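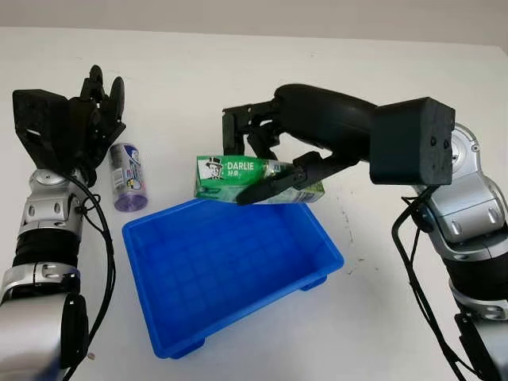

The blue tray on the white tabletop.

Well, the seed swap has officially outgrown the back room at Perkier! We had 440 packets on the list last January and I thought that was a lot. This year it's 957, and I've typed up every single one (my wrists would like a word). If you sent me yours on a sticky note, please check the list at the front counter, as I may have turned your "Laltside Late" tomato into something else entirely.

Speaking of Laltside, the beans from over that way did wonderfully for me last summer. I planted them far too early, lost half to a cold snap, and still ended up giving bags of them away in September. I've kept plenty of seed back, so come find me if you want some. They do need a tall pole - mine went right over the fence and into next door's plum tree.
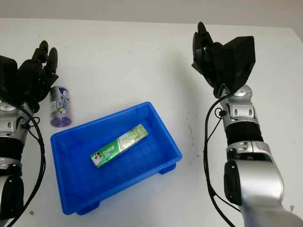

Blue tray again, near the middle of the table.

We're meeting Wednesday at 6:30 in the big room at Vasilakis, the bakery on the corner, and they're letting us stay until nine. Park behind the building if you can. Bring your seeds in paper envelopes, please, with the name and the year on the front. Plain old mail envelopes are fine!

Oh, and the onion sets I ordered from Zekitz are in. There are 92 left, red and yellow mixed, and I'm not ordering more until fall.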